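Holtlow's repair night is back, and it has a bigger room

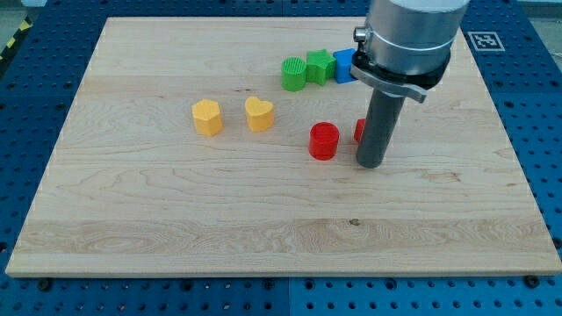 Radwa Ait Brahim, neighborhood columnist
2024-10-04

Good news if you've had a wobbly chair sitting in the garage all summer (I have two)! The Holtlow repair night starts up again this month, and it's moving out of the old library basement and into the Gomstead building on Munro Street, where you can park without circling the block.

I stopped by while they were setting up and got the rundown. There are 32 spots each evening, up from 23 in June, and you can sign up at the front desk or just walk in and hope. Lamps, stools, cutting boards, toasters, zippers, all fine. Microwaves are still a no, sorry.

The June session was so packed that I gave up and went home with my lamp still broken, so I'm pretty happy about the extra room. The city put in $494 for glue, sandpaper and clamps, and Clillida, the coffee place next door, is staying open late and knocking a dollar off for anyone carrying something broken. I plan to bring the lamp and a big appetite.

Doors open at six. Bring the screws if you still have them!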